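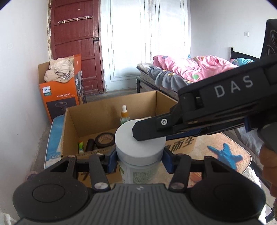

Page 2 of 2

Household and Kitchen > Storage > Thread 824

How to get the smell of old spices out of plastic tubs with lids?

Hello everybody. I have a set of plastic tubs from Durnetti which I bought second-hand. The previous owner kept cumin and some kind of curry powder in them. I would like to use them for oats and for icing sugar, but the smell does not go away. I washed them two times in the dishwasher on the hot programme, and after that I let them stand with vinegar during one night. The tubs themselves are better now, but the lids still smell very strong, also when I close them the smell comes back in the tub until next morning.

My questions are: is it the plastic which keeps the smell, or is it the soft ring inside the lid? And can I take this ring out without breaking it? I tried a little with my fingernail but I was afraid. The lids are the screw type. I do not want to use bleach where food goes.

Thank you in advance, and sorry for my English.

Asked in February. Viewed 761 times.

3 answers

Answer 1 (accepted)

It is nearly always the ring. I had the same problem with lids from Wiegand, where I kept dried garlic, and I can tell you what I did.

The ring is only pressed into a groove. Do not use a knife. Take a wooden toothpick, or the handle of a small teaspoon, and push it under the ring at one place, then lift slowly and go along with the finger. If the ring is stiff, put the lid in warm water for ten minutes before. In some lids the ring is glued, and then you will feel that it does not move at all. In this case please stop, it will tear.

When it is out, wash the groove with an old toothbrush and washing-up liquid. You will be surprised how much powder is sitting there. The ring you put in a cup with one spoon of bicarbonate of soda and warm water, and leave it until the next day. Then rinse and let it dry completely before you put it back. I dried mine on the window sill for two days.

For the tub, fill it with crumpled newspaper, close it and wait. Change the paper when it starts to smell. It took me almost a week with the garlic, but cumin is maybe easier.

One more thing, store the tubs open when they are empty. I always closed them to keep the dust out and this was my mistake.

Beca Phillips

Comment: Thank you Beca, the ring came out with the toothpick! There was yellow powder all the way round. I will write again when it is dry.

Comment: Does this work for Clellis tubs also? Their lid has no ring which I can see, only a thin edge.

Comment: I never had Clellis, so I do not know. If there is no ring, I would try only the soda and the newspaper.

Answer 2

Put them in the sun. My mother did it with everything and it costs nothing. If there is no sun you must wait for it. With white plastic it also helps against yellow stains, from curcuma for example (I think in English it is called turmeric).

Comment: In February, where I live, this is not so practical.

Answer 3

I would buy new ones. The Nosix 1000 ml are cheap and the lid is in one piece. For icing sugar I would not take the risk, because it takes every smell, much more than oats. I once made a cake which tasted of onion and the guests were polite but they left it on the plate. Keep your old tubs for rice or lentils, there a bit of cumin does not disturb.

Comment: The question was how to clean them.

Comment: Yes, I know. It is only my opinion.

Related questions

Lid does not close after dishwasher, can it be bent back?
Removing sticky glue from labels on plastic
Is it safe to freeze soup in old ice cream tubs?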